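We use cookies to improve your experience on this site. Accept all | Manage preferences

The cable is a wear part

2022-10-12
By Oona Peltonen

Most maintenance schedules I am asked to review treat the cabling on a robot arm as structure. It appears on the drawing, it is dressed at commissioning, and it is not mentioned again until a joint drops out. I think this is a mistake, and on bimanual bench cells it is an expensive one.

Our own cell at Jandotside is a two-arm sorting station. Items are presented singly on a white table, with a bin at either side. The arms are small and the payload is trivial. On paper there is little to look after: joints are sealed, gripper pads are swapped when they glaze, and the flange bolts get a torque check. The supplier's sheet, written by Ahonen when they integrated the cell, lists 19 inspection points. One of them is "cables, visual".

Between commissioning and July we logged 17 unplanned stops. Kidus Lemma went back through the controller logs and sorted them by root cause. Eleven were connector or cable faults, and nine of those were at or beyond the wrist. None was a gearbox. The total lost time was 1,060 minutes, a good share of it spent with the covers off, looking for a mechanical fault that was not there.

The reason is geometry. A wrist cable on an arm this size sees combined bending and torsion over a very short length. Its bend radius changes with every reorientation of the gripper, and the tightest radius often occurs in a parked or transit pose that no one considered when the cable was dressed. We had set ours up with the arms at mid-reach over the table, which looked tidy. With the left wrist rolled back over its tray, the same loop was pulled almost straight at the connector.

Iida Huttunen's fix was dull and effective. She jogged each arm slowly through its full taught range, including home, park and recovery poses, and marked the jacket wherever it touched metal. The loops were then re-cut with 20 mm of additional slack and clamped on the link side only — the connector now carries no load. It took one shift.

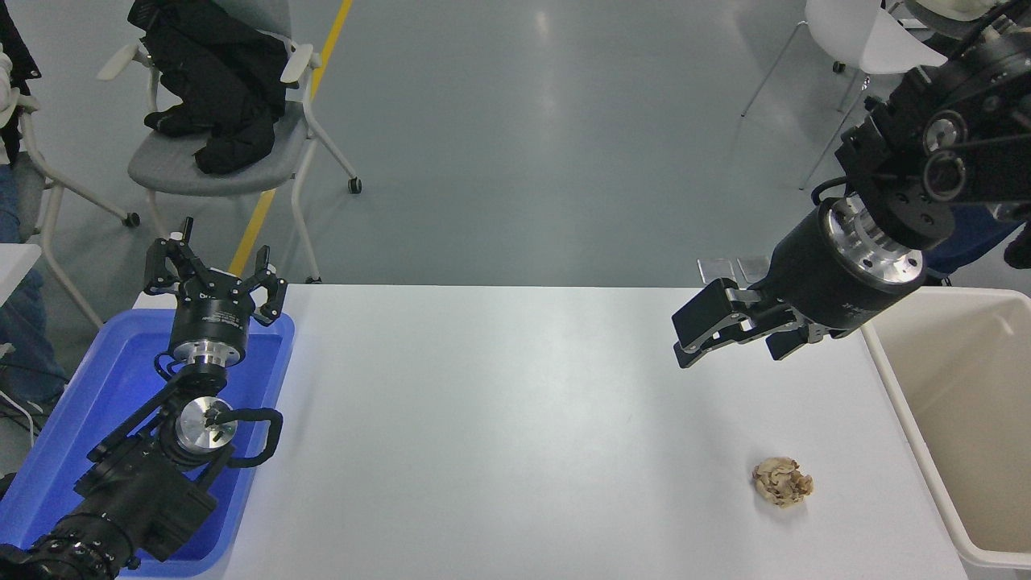 What the schedule should say

First, "visual" is not an inspection method. A conductor breaks inside an intact jacket. The check should be a continuity test under flex, with the wrist moved by hand through its range and the drives isolated.

Second, wrist cables should have a replacement interval in cycles, as gripper pads do. Marjatta Honkanen argues that a fixed interval wastes good cable. She is correct, and I would still waste it. A wrist cable costs less than the call-out.

Third, any change to a taught pose should trigger a re-check of the dressing. Programmers resist this one. Ours now initial a line on the change form, and the complaints have been tolerable.

I would leave the joint inspections where they are. They find very little, but they are quick and the covers have to come off for the flange bolts anyway.

Subscribe to our newsletter for new articles each month. Enter your email address.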